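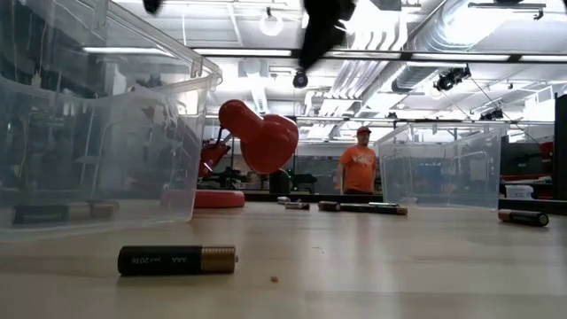 One AAA that missed the tub. Sorting day always leaves a straggler or two.

I have a confession: until June I kept my batteries in a drawer. All of them. Flat ones, fresh ones, ones I'd taken out of the bathroom scales for reasons I no longer remember, rolling about with the string and the takeaway menus. Every time the remote died I'd try six before finding a pair that worked, then put the six back!

My neighbour Gianni Negri finally lost patience with me (he'd come round to watch the cycling and the telly wouldn't switch on) and marched me off to the Tuesday swap morning in Idovbridge. They'd had 3095 old batteries handed in since the spring, 2166 of them AAs. I took a carrier bag and added 103 of my own, which got a small round of applause.

So now I'm a convert. I use clear plastic bins, the bigger the better, and I don't mind them scuffed – mine are hazy as anything and you can still make out a battery through the side. One for good cells, one for spent. Anything I'm unsure about gets lined up on the table and checked with a little tester, and I put a bit of tape over the ends of the 9-volts before they go in with the others.

The whole job takes me an evening, with the radio on and a plate of toast (crumbs are inevitable). Gianni says I should do it monthly. I've told him twice a year, and he's bringing his own drawer round next time.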